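Chapter 6
Comparing Grippers: What a Fair Test Looks Like

Suppose you have two grippers on the bench and a budget for one. The first closes fast and hard. The second has soft, ridged finger pads that give a little when they meet an object. Which one should you buy? If your first thought was "Well, what do you want to pick up?" then you are already thinking like a tester, and you are going to enjoy this chapter!

Up to now we have treated the gripper as the last link of the arm, a thing that opens and closes on command. From here on it gets our full attention. A gripper is where all the careful work of the earlier chapters meets a real object with its own weight, shape and slipperiness, and small differences in the fingers can change everything.

Much of the material comes from a comparison that Bent Dalsgaard and Bjarke Lund ran at Turness. They tried the Lauritsen parallel gripper against the softer Riro model, over 2,283 grasps in all, using 23 household objects. Before either gripper went near an arm, they worked with hand-held versions fitted with a camera. I love this part of their method. With the tool in your own hand you feel right away when a grip is poor, and the camera keeps a record of where the fingers were when you felt it.

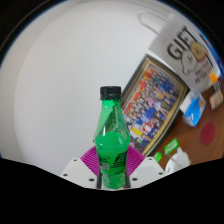

Bottles deserve a special mention, and they come back in almost every section. A bottle is round, so flat fingers touch it along two narrow lines. Its walls bend when squeezed. If it is partly filled, the liquid moves whenever the bottle tilts, and the balance point moves with it. Grip low and the top is free for a second hand to work on the cap, but a quick sideways motion can tip the whole thing. Grip high and it hangs nicely, though now the fingers are in the way. Try it with your own thumb and one finger before you read on — you will learn more in a minute than I can tell you in a page.

Clear plastic brings trouble of a different kind. A camera looking at it also sees whatever is behind it, bent out of shape, along with bright glints that shift as the view changes. When a grasp fails, was it the fingers or the camera? Section 6.3 shows how to separate the two by holding one part of the setup fixed while you change the other.

You will also need a rule for what counts as a success. Lund's first rule was simply "the object left the table." It lasted 50 trials. After that he added a hold time and a gentle turn of the wrist, and the two grippers, which had looked nearly equal, began to pull apart.

Terms to watch for: contact patch, compliance, grasp height, hold time, slip.

6.1 Choosing the Test Objects

Start with what the gripper will meet in daily use, then add a few objects you expect it to drop.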